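Turntable and amp check, before the listening evening

Jul 16, 2022

I do this list twice a year, once in February and once in summer, and I write my comments straight in so I can moan about the same things each time. Do it with everything off at the wall unless it says otherwise.

1. Mains leads and plugs. OK
All pushed home. The Jorkow amp's lead was a bit slack at the back, so I've swapped it for the spare. No scorching on any pins.

2. Fuses. OK
Right ratings everywhere. I'd put the wrong one in the phono stage last winter (my fault, I was in a hurry!) and that's been put right.

3. Vents and breathing space. NEEDS WORK
The amp wants 50 mm clear above it and it wasn't getting that, what with the pile of sleeves I'd left on top. Sleeves moved. I still want a taller shelf.

4. Speaker cables. OK
No stray strands at the terminals. Left and right the correct way round, which I checked with the balance control at low volume.

5. Stylus. REPLACE SOON
The box says 800 hours and my notebook says 545, so on paper there's life in it yet, but I can hear a bit of spit on the inner tracks and I don't trust it. New one on order from Tindico.

6. Tracking force and bias. OK
Reset both from scratch with the little Haddad scale. Zero the scale first. I forgot, and had to do it all again.

7. Belt. OK
No cracks or shiny patches. Wiped the pulley with a drop of alcohol on a cotton bud and put the belt back with clean hands.

8. Earth wire. FAILED, then passed
Big hum through both speakers. The spade had worked loose on the turntable side, so I nipped it up with pliers and the hum went. I'd like a proper new end on it before winter.

9. Level. OK
Spirit level on the plinth both ways, then again on the platter. One foot up half a turn.

10. Lid hinges. SO-SO
The left one is stiff and the lid drops the last bit with a clonk. Please lower it by hand, everyone!

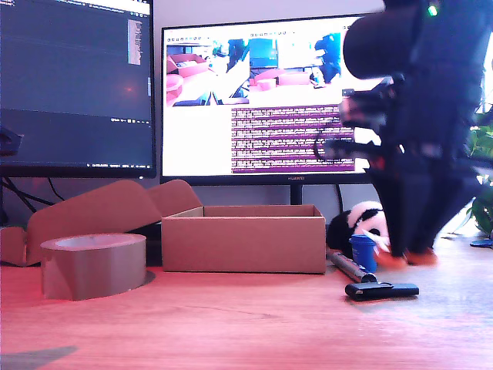 Wiroj Srithong wrote back that the stylus shouldn't wait: if I can hear it spitting on the inner tracks then it may be marking the records as well, whatever the notebook says. He'd also check the alignment before blaming the tip, and he wants item 8 done with solder this time and no pliers.

Fair enough. I've moved item 5 to "replace now", and I'll get the protractor out tonight.

Still to do: earth wire end, taller shelf, a dab of grease on that hinge. Volume stays below 70 on the dial until the stylus is in.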